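Plustero 3.2: bimanual motion planning, tested for a semester

Reviewed by Constanza Ocampo, 18 April 2021

Plustero is a planning and control layer for two-arm platforms with multi-fingered hands. It sits between a perception stack and the joint controllers, takes object poses in, and puts synchronised trajectories out. Version 3.2 adds contact-aware planning and a rewritten grasp library. I have been running it since December on file-handling and storage tasks, with the Graltidano planner as the comparison.

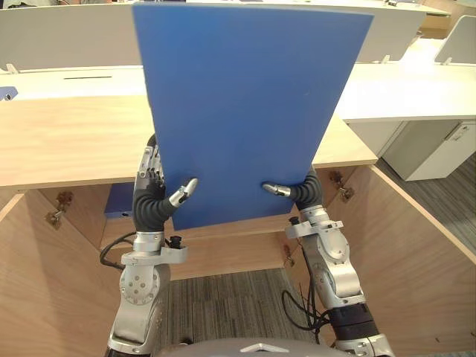
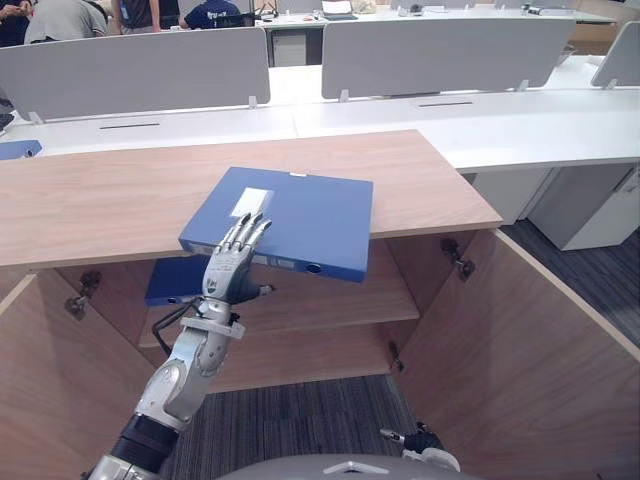 Two-arm work over office furniture.

Installation is the weakest part of the package and has been since version 2. The installer still pins its own copy of the solver library, and if another version is on the path it loads whichever it finds first without a warning. Budget an afternoon. Once running, the base planner is very good. The new closed-chain mode treats both hands and the object as a single loop, and it suits large flat items such as the blue board, where each hand has a thumb on the front face and the fingers behind. In Graltidano I had to plan one arm as leader and let the other follow under compliance, which works at low speed and produces visible shear at anything higher. Plustero solves for both arms at once. Median planning time on my workstation was 13 ms with a warm start, and the tail is short.

Non-prehensile contact is the second headline feature. You define a contact patch, a friction range and a support surface, and the planner returns a push that keeps the object inside its stability margin. A file box lying with its spine past the lip of a cabinet top is a fair case for this, as the support polygon is smaller than the object's footprint and a planner that ignores overhang will tip it. Plustero models the overhang correctly, provided the surface edge is in the world model. It won't infer the edge from a point cloud. You have to supply it by hand or through the Tredlow plug-in, which fits planes and edges and is licensed separately.

Occlusion handling is adequate. With a head camera, a large held object hides a good part of the workspace, and the default behaviour is to freeze the last known map behind it. That is a sensible choice for static furniture and a poor one for anything else. The timeout can be changed, but the parameter is buried in the scene server configuration and the manual gives the wrong default (20 s in the text, 9 s in the code).

Cabinet doors are handled as articulated bodies, with hinge axes taken from a description file. Open doors are included in collision checking at their current angle. I found one bug: if a door angle updates during a plan, the check uses the old value until the next cycle. I have reported it as issue 3548 and there is a patch on the development branch - not yet in a release.

The logging tools deserve a mention. Every plan is stored with its seed, its world state and the constraint that was closest to violation, and any of them can be replayed offline. Colour coding in the viewer is poor, with active and inactive contacts in near-identical greens.

Documentation covers the API thoroughly and the tuning hardly at all. The best guidance on contact stiffness is still the set of notes by Yáñez, written for version 2 and mostly applicable.

Recommended for labs already doing two-handed manipulation. For single-arm pick and place, Graltidano is lighter and easier to maintain.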